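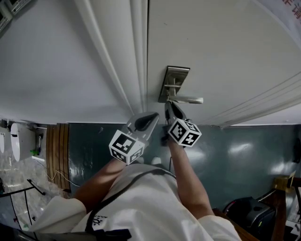

Fudeo Changes Sharing and Offline Terms for Fedivell Handheld Console

29th July - Fudeo, the publisher and hardware maker behind the Fedivell handheld game console, today published revised license terms covering game sharing, offline play and the transfer of downloaded titles. The terms replace those issued in March and apply to all Fedivell units, including those already sold. No action is required from owners other than installing system software version 4.

Under the March terms, a downloaded game was tied to the first console on which it was started, and the console had to contact Fudeo's servers at fixed intervals to keep the license active. The revised terms make the following changes:

Offline play. A license check takes place once, when a title is first installed. After that the title can be played without a network connection for an unlimited period. Online modes still require a connection and a signed-in account.

Sharing. An account holder may register up to 4 consoles. A title bought on the account can be installed on all of them and played on one at a time. Cartridge games are not linked to an account and may be lent, sold or given away without restriction.

Transfer. A downloaded title may be moved permanently to another account 11 days after purchase. Saved games remain with the original account unless the user exports them first. Downloadable add-ons move together with the base game and cannot be transferred separately.

The terms cover 159 titles at launch, including the full Fudeo first-party catalog. Titles from outside publishers are included where the publisher has agreed in writing. Kostorano, the studio that develops the Orbán strategy series, has confirmed that all current and upcoming Orbán releases will follow the revised terms. A searchable list of covered titles is available in the Fedivell store under Account, Licenses.

"The license server was designed to handle frequent checks from every active unit," said Shigeru Sakai, director of platform engineering at Fudeo. "Moving to a single check at install removes most of that load and lets us retire one of the two authentication services. Owners who travel or have slow connections should see fewer interruptions."

The new license format was tested over the spring on some 1,000 consoles. Existing licenses are converted when the system software is updated. Conversion runs in the background and does not delete installed games or saved data. Consoles that remain on earlier software will continue to operate under the March terms until updated.

Prices for hardware, games and the Fedivell online subscription are unchanged. Fudeo does not expect the revision to have a material effect on revenue for the current fiscal year.

About Fudeo

Fudeo develops and publishes video games and makes the Fedivell handheld console. Its games are sold on cartridge and through the Fedivell store.

Media and investor inquiries: Fudeo Corporate Communications. The full license text is posted in the legal section of the company's website.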